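Ticket: simulation seats and gripper model, before we order
Opened by: Eluned Dafis, Tatness
Status: waiting for vendor

We must close the November budget and I still have no clear price from Givo. The quote gives 2,000 for the license, but it does not say if the sofa tasks are included.
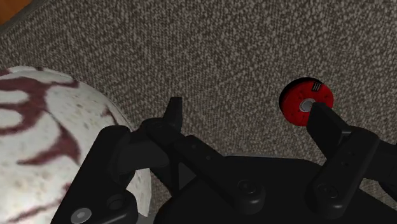
Update, 14:20. Nedelcu answered that the two-finger gripper model is included for 3 seats. For 20 seats we need the other plan – they did not send the price list yet.

Please also confirm if the Cuvis add-on is paid per seat or per site.
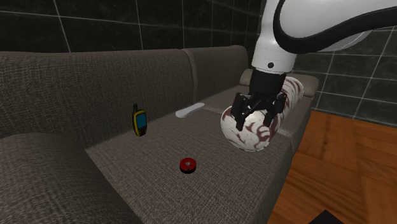 If it is per seat, I would prefer to delay the real arm and keep 50 percent of the hardware line in reserve. I can not sign before I have this in writing.

Next step: Nedelcu to send the corrected quote.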